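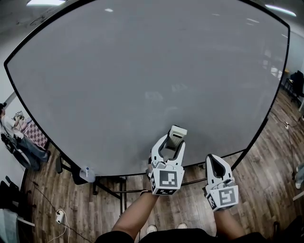
4.2 Starting a table session with the hand-held grippers

Read section 4.1 first. The steps below assume that both grippers are charged, paired, and listed as Ready on the Kanden start page.

1. Clear the tabletop. Record the first three takes of each session with nothing on it. The Furkton converter uses these takes to set the height of the table plane.

2. Stand at the near edge with your toes just short of the table and your forearms pointing forward. Do not lean on the rim.

3. Hold one gripper in each hand just above the near edge, fingers up. This is the rest pose. Each marker cube carries printed black-and-white squares on its faces. Keep your sleeves and thumbs off them.

4. Look down at the table until both cubes show a green outline in the preview. If only one turns green, rotate that wrist slowly until a marker face points toward the head camera.

5. Hold the rest pose for 3 seconds. A short tone marks the start of the take.

6. Open and close each gripper fully, left first, then right. The converter reads the widest and narrowest finger positions from this motion and applies them to the rest of the take.

7. Carry out the task on the task card at normal working speed. Takes longer than 40 seconds are split automatically and may lose their label.

8. Return to the rest pose and hold until the second tone.

Note: Other people may stay in the room during recording. Ask them to keep back from the table and not to reach across it during a take.

Note: Ceiling lights reflect in the tabletop. Faint streaks are acceptable. If a reflection washes out a marker square in the preview, move along the rim and repeat from step 2.

CAUTION: Walk the floor on both sides of the table before you put on the head camera. Your view of the floor is limited while recording. Move power strips, loose cables, and plug adapters out of the standing area, or tape them down.

CAUTION: Do not set a gripper down on its marker cube. A scratched or bent face causes tracking errors that may not show in the preview.

4.2.1 Rejected takes

Error 31: cube lost for too long. Delete the take and repeat it. If the error returns, wipe the cube faces with a dry cloth.

Error 494: finger range missing. Step 6 was skipped or done outside the camera view. The take cannot be repaired.

Do not trim a rejected take by hand. Trimming removes the rest pose, and the learning set will then contain motions with no fixed starting point.

Send recurring faults to Manju Kandpal at Dollham, with the session log attached. Requests for new task cards go to Anathi Kekana.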